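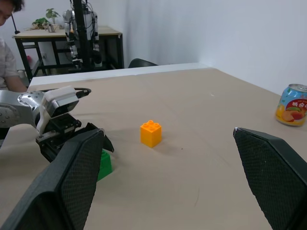 Fig. 1. A square brick with four studs.

Handout 8: Dimensional Tolerance and Fits
Konbridge Technical College, Manufacturing Processes I
Revised Apr 24, 2020

1. Scope

This handout covers size limits, the three classes of fit, and tolerance stack-up. Geometric tolerancing (flatness, position, runout) is in Handout 12 and is not needed for the problem set. All dimensions are in millimeters unless marked otherwise.

2. Terms

Nominal size: the size used to name a feature. A hole called out as 12 mm has a nominal size of 12 mm whatever it measures.
Limits of size: the largest and smallest sizes the part may have and still be accepted.
Tolerance: upper limit minus lower limit. It is always positive and has no sign.
Deviation: a limit minus the nominal size. It may be positive, negative or zero.
Allowance: the smallest hole minus the largest shaft. A negative value means interference.

Students often write "tolerance" when they mean "deviation." Marks are taken off for this.

3. Classes of fit

Clearance fit. The smallest hole is larger than the largest shaft. The parts always go together freely. Used for sliding and rotating parts.

Interference fit. The largest hole is smaller than the smallest shaft. Assembly needs force, or heating of the outer part. Used for bushings, dowel pins and press-fit gears.

Transition fit. The limits overlap, so a given pair may show slight clearance or slight interference. Used where a part must be located closely but still come apart for service.

Studded toy bricks hold by light interference between molded plastic features. The walls flex a little, so the joint can be made and undone by hand. A steel pin in a steel hole has far less give, and the same interference in relative terms could call for a press.

4. Worked case: clearance

Hole: 12.000 to 12.018
Shaft: 11.983 to 11.994

Hole tolerance = 0.018
Shaft tolerance = 0.011
Minimum clearance = 12.000 - 11.994 = 0.006
Maximum clearance = 12.018 - 11.983 = 0.035

Check: maximum clearance minus minimum clearance must equal the sum of the two tolerances. 0.035 - 0.006 = 0.029, and 0.018 + 0.011 = 0.029.

5. Stack-up

When parts are placed end to end, the worst-case variation of the total is the sum of the individual tolerances. For 8 spacers, each 2 mm long with deviations of plus and minus 0.02, the total length is 16 mm plus or minus 0.16.

The root-sum-square method gives a smaller figure, 0.02 times the square root of 8, or 0.057. It assumes that the lengths vary independently and are centered on nominal. Spacers cut in one run with a worn tool tend to err in the same direction. Use worst case unless the problem states otherwise.

6. For the problem set

Show limits before computing fits. Carry three decimal places. The Wilerska tables in the lab binder may be used for problems 2 and 8.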